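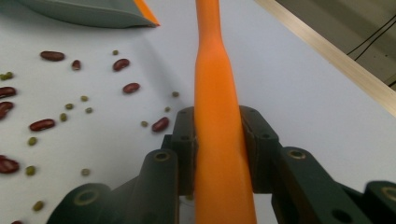
Celeste Macedo reckons the gutters want doing twice a year and the flat roof looked at every March, and that if we'd kept to that we'd never have had the damp in the back bedroom. She said it over the fence at half past eight, before I'd even had my tea, and I must say I found it hard to argue with her.

So I've spent most of today on the telephone, bless me, trying to sort out a proper maintenance contract for the house. Cordeiro wanted 700 for the year, with the boiler thrown in but drains extra (drains always seem to be extra!). Prekier came in at 454, and the girl there was so kind and patient with me that I nearly said yes on the spot, but they don't come out past Patthorpe at night, and it's always at night that things start dripping.

Florêncio Sequeira popped round after lunch and went up the ladder for me. He says 41 slates need seeing to on the north side, and the lead round the chimney has lifted again, though he'd leave that until the weather settles. He stayed for cake and we talked about his mother's stairs for a good long while.

I shall ring Prekier back in the morning and ask about the nights. Must find the stopcock key before then.

20 comments · Share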